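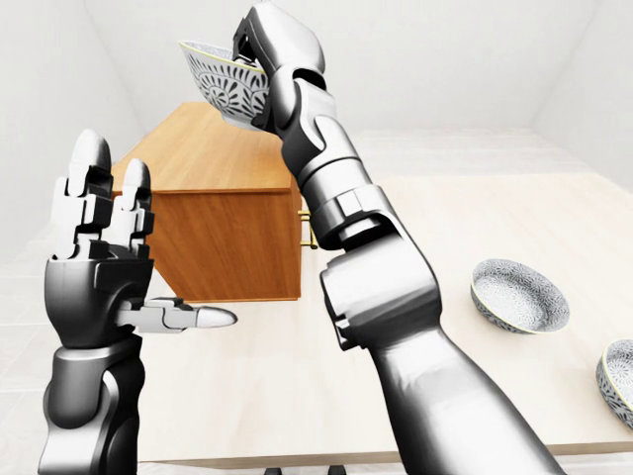

CHECKLISTS / SIMULATION AND CONTROL

Pre-run inspection, two-arm tableware task
Build: Pedano planner, Jonetti grasp module
Checked by: Shahzad Afridi

1. Scene load. Cabinet, plate and patterned bowls present. OK.
2. Joint limits. Both arms capped at 80 percent speed. OK.
3. Grasp on bowl rim. Right hand only. Comment — log the contact force at 50 Hz, the default is too slow.
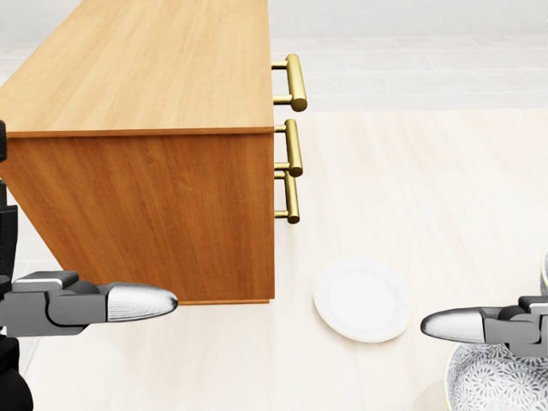

What happens if the planner misses its deadline?
The controller holds the last safe pose and writes a fault to the log. The limit is 300 ms.

4. Collision margins. Cabinet handles must be in the collision model, all three of them. Comment — the Catalthorpe import dropped one in December. Fixed, recheck after each import.

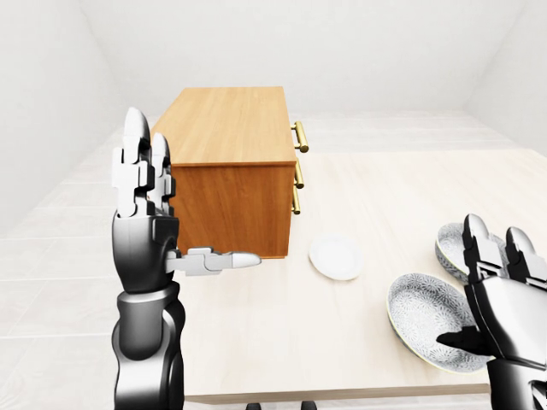
Issue 50

5. Perception. The plain white plate on a pale table is the weak case. Compare the estimated pose with ground truth before enabling the left hand. OK with comment, see Li ticket.
6. Stop command. Send from the console with both arms moving. OK.
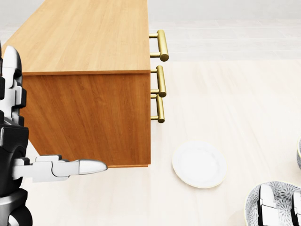
7. Camera views. Plate and handles visible from the raised view. OK.
8. Log replay. Not done, replay tool still on the old message format.

2 comments | 0 shares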